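We use cookies to make this site work and to count visits. By continuing you accept our cookie policy.

4.2 The bed as a parking spot

I went into the Linura home study thinking I would write mostly about kitchens. Cups live in kitchens, right? But when I sorted my notes from July, a big share of the drinkware we logged was in bedrooms, and a surprising amount of it was on the bed itself – on top of the covers, with the pillows pushed off somewhere and the duvet shoved down to one end.

We visited 21 homes, each of them twice, and I asked people to leave things as they were. In the diaries they kept for us, the bed comes up again and again as the place where you put stuff down "for a second" while you look for your keys or pack a bag. Figure 2 is a good case of what I started calling a parked group: drink containers of different heights left together on a checkered blanket, two upright and a bottle on its side.

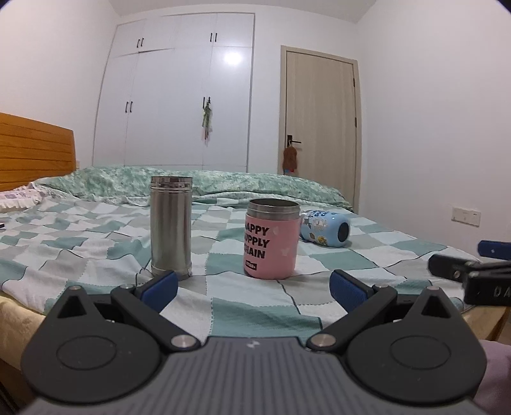 The lying-down bottle matters more than I first thought. A mattress gives, and a tall narrow container on a soft blanket is a bit of a gamble, so plenty of our diary keepers told me they lay bottles flat if the lid is one they trust. Others (I'm in this camp!) stand everything up and then walk very carefully past the bed.

I coded each parked group by what was upright, what was flat, and whether the bedding under it was smooth or bunched. Some 100 groups made it into the final set. I left out trays, which Jabłońska treats as furniture in the Dranach survey and which I think deserve their own section.

Figure 2. Parked group on a bed: a tall stainless-steel container, a pink insulated cup and a light blue water bottle.

© Noltura Working Papers. All rights reserved. Contact | Back to top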